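Bench notebook, Gallton eval kit (arm + gripper + table), 20 June 2022
Hendthorpe, front room. Me (Nele) and Thijs. Murray in and out.

Where we are: Paltel have lent us the Gallton kit on a 50 day trial, we decide in October whether to buy. Sulastri wants a straight yes or no with reasons, not a wish list. So far I have reasons on both sides and no yes or no.

Unpacking took most of the morning. Manual is decent up to the part where you need it. The section on fixing the base to your own table assumes you bought their table. Ours is the black one from the old lab and the holes don't line up, so we went with the extrusion rail and corner bracket from stores. Thijs happy with it, I would like a second bracket. Ask Rianne if there are any left from the Van Damme job.

Power up fine second time. First time the controller sat there with no message at all, then threw error 614 on restart. Manual lists 614 as "see supplier". Rang supplier. Supplier said see manual. Eventually a chap at Paltel said reseat the tool connector and cycle power. Cleared. Written on a bit of tape and stuck to inside of the controller lid.

Firmware: shipped version is one behind. NOT updating until we have a baseline. Thijs disagrees, noted.

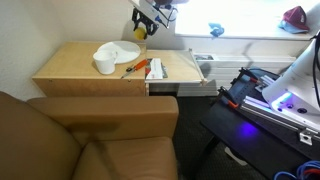 Task set for the trial is household stuff, tidy and put away, as that's what the Gallton sales sheet goes on about. Each item gets a pick, a lift, a move and a place, and we log all of it separately so a dropped item isn't just "fail". Mug and plate first. They are very close on the cabinet top, mug standing over the edge of the plate, and I'm leaving them like that on purpose: it's what people do with crockery and the sales sheet says "cluttered surfaces". The orange-handled screwdriver stays on the diagonal too, as a thin shaft flat on wood is about the meanest thing you can ask those angular fingers to get under. Printed box on the pulled-out shelf is the easy one, do that last for morale.

Gripper notes
- fingers swap with one hex key, good
- spare finger set not in the box though it's on the packing list. Chase Paltel
- force setting is a slider from low to high with no units!! Murray says newer software gives newtons. Another point to Thijs re the update
- cable at the wrist wants watching. Loop is generous, which is fine till the arm turns right round. Add strain relief before any long runs

Teaching mode. Quite like it. Push button, drag arm, release, it remembers. Drag is stiff in the last joint, smooth in the rest. Waypoints get named P1, P2 and so on and you can't rename them on the pendant, only from the laptop. Small thing but it'll drive everybody mad by the second week. Waypoint 4 keeps saving with the gripper state from the one before. Bug or me? Try again with a fresh program before I complain.

Speed: everything today at the lowest setting with one person on the stop button. That stays the rule until Sulastri has signed the risk sheet. Armchair stays clear while the arm is live, I don't care how comfy it is.

Lunch.

Afternoon, reach check. Sheet gives a reach figure but measured to the flange, so you get the gripper length on top, then lose it again as soon as you want to come down vertically. Thijs drew it on the whiteboard, I've copied none of it, go and look. Upshot is that the pulled-out shelf is in, the cabinet top is in, window sill I wouldn't promise.

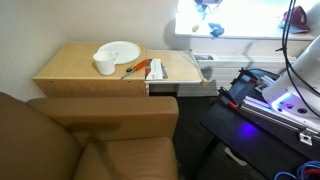
Light is going to be a nuisance for the add-on vision package, if we take it. Paltel quote it as a separate line, order code 344, and their note says "normal indoor lighting", no further detail. Our window goes completely white in daylight and the sill is right under it, so anything we leave up there, the blue cloth or the maroon cap, is going to be a hard target against that glare. Fair test or unfair test? I say fair, customers have windows. Murray says get a blind. Compromise: one run with the room as it is, one with the blind, report both. Also the white mug against the pale wall wants trying from a low angle.

Clamps. The two orange-handled ones are temporary and I want that in writing. OK for setting up at low speed. Not OK for the trial proper. Bolts on order, Rianne has the list.

Blue cable bundle in the corner of the table: label both ends before anybody unplugs anything. I lost the best part of an hour today following one the wrong way.

Things I'd tell Sulastri if she asked tomorrow:
Build quality good, no rattle. Docs patchy. Phone support friendly, slow, a bit circular. Licence terms odd, you pay per controller but the laptop software is tied to one named user, and that can't be right for a shared kit. Get Paltel to put their answer in an email. Training day is included in the purchase price but not in the trial, cheeky.

Service contract: two levels. The cheap one is return to base, and we pay carriage. Dearer one they come out. No idea yet what counts as wear and tear, fingers pads certainly do, are belts? Ask.

To do
Second bracket (Rianne)
Spare fingers, chase (me)
Strain relief at wrist (Thijs)
Risk sheet to Sulastri (me, tonight)
Fresh program, retest P4 gripper state
Names on cables
Baseline runs, log to shared folder, one file per item please, not one giant one
Then and only then the firmware

Powered down and pendant locked away befor we left. Key is with Murray.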